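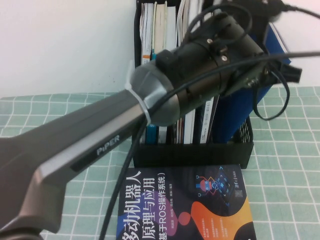 PiPER over the grid mat, organiser behind, ROS book flat in front. Cable tied at the wrist dome.

Search notebook
Search
4 min read

June 14, 2023 - book task, cable drag check

Quick one before I lose the thread. Question was whether the drift in our replay runs comes from the policy or from the cable. Dong-hyun has been saying cable since February. I said policy. Looks like I owe him a coffee.

Method, for whoever picks this up. Record one demo of the reach towards the organiser, replay the joint angles open loop, no camera in the loop at all, and log wrist current and end position each time. If the replay wanders with nothing learned in it then it isn't the network. 20 replays per cable setting. Two settings: cable free from the wrist down, and cable tied at the dome.

Free cable: end point creeps, worst on the long reach. Wrist current has a bump at the same place in nearly every run, just as the arm starts to extend. Tied: bump mostly gone, spread on the end point much tighter. Have not done proper stats, only looked at the plots side by side, so don't quote me in the Kadex writeup yet.

Tie wants to sit at the base of the dome, tail up and out of the way. First go I pulled it too tight and the cable couldn't slide when the wrist rolled, current went up again and I had to throw out those runs. Snug, no more. Second cable still hangs in a loop under the gripper. Left it alone today so that only one thing changes at a time, but it passes right in front of the blue binder and I don't like it for the vision runs.

Vision side. Ran the old Jiner checkpoint afterwards with the tied cable, 10 tries at reaching for the navy paperback (移动机器人, the ROS one). Got to the cover on most, two stopped short and hovered. Both of those had the book turned further round than anything in the training set I think, need to check. The orange patch on the cover seems to pull the attention map more then the title does. Could be nothing. Could try it with the book face down.

Current logging is at 500 Hz, which is far more than we need and fills the disk. Drop it next time.

Things that went wrong
- forgot to zero the gripper before the first batch, redone
- Alipour script overwrites the log if you don't change the run name. It did. Lost one batch of free cable runs and repeated them
- mat had shifted against the table edge, I lined it back up by eye. Should mark the corners with tape

Halfdan asked if the same bump shows up in the Pilinero data from his bench. Different arm mount and he routes the cable along the other side, so not a straight comparison, but he's sending 900 episodes and I'll run the bump finder over the lot overnight. If it's there as well then we should probably tie everything down and recollect the small set. Painful but better now than after the paper.

Next
- repeat tied setting with the arm warm, todays were all done within the first hour
- tie up the lower loop, same test again
- book orientations: list what's in training before blaming the checkpoint
- fix run name thing in the script (Dong-hyun?)
- keep the binders and the file organiser where they are until Halfdans batch is done, please don't tidy that end of the table

Raw logs are in the shared folder under cable_drag, tied and free seperately. Plots not labelled yet, first one is free.

Contact the notebook admin | © 2023 | Back to top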